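Palldale Forum > Home Office > Desks and Storage

Books on a standing desk: in a file holder or lying flat?

deskbound_34
Posted 8 July 2023
I've got a white standing desk against a wall and no shelf I can reach from it. The books I use for work end up in a pile on the top, and the one I want is always at the bottom. I'm thinking of putting a magazine-style file holder on the desk and standing them up in that. Does it work for books, or only for paper? The desk is the Histberg, 70 cm deep, so I don't have much room to waste.

tallowmere
Works fine for me. Keep it toward the back and away from the front edge, where your arms go. Ours at work is the same idea, white desk and white holder, with the flat stuff stacked on the desktop.

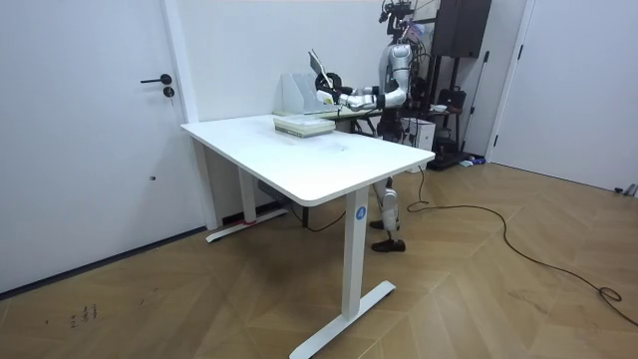 Standing desk with the upright holder and the low stack.

Get one with a slanted side so you can grab things without lifting them all the way out.

quillpost
I'd go the other way. Hardcovers are heavy, and a holder full of them on a desk that goes up and down is asking for trouble. I had a Drostivell holder with 6 hardcovers in it and it walked a little every time I raised the desk. Flat pile, biggest on the bottom. It can't tip over.

deskbound_34
The pile is what I'm trying to get away from, though.

tallowmere
Then put the holder on something that doesn't move. We have a second table pushed up against the white one, a pale green one, slightly lower. The organizer on that one has three slots and a side panel with small square holes in it. Hardcovers go in the slots.

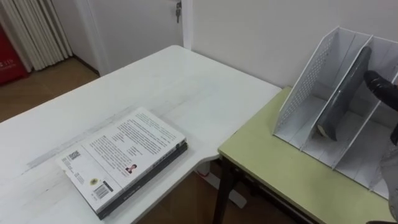 Photo: tallowmere / Palldale Forum

Slide them in at a tilt, bottom end first, and then stand them up. Dropping them straight down scrapes the covers.

marrowgate
Check that your side table clears the desk when you lower it. Mine was too close and I chipped the edge. I leave a gap of 13 mm now.

Also agree with quillpost on weight. Paperbacks on the desk are OK — hardcovers, no.

quillpost
A second table is a lot of floor space to give up for a few books. A wall shelf costs less.

deskbound_34
Renting, so no wall shelf. I do have a small Frandsen side table in the hall that might fit. Do you sort the slots by anything?

tallowmere
By size. The thin ones disappear if you put them in with the thick ones. Anything I'm still reading stays flat on the white table until I'm done with it.

quillpost
So you still have a pile.

tallowmere
A small one, yes.

deskbound_34
I'll measure the side table tonight. If it's too tall I'll wait until September and look for something lower.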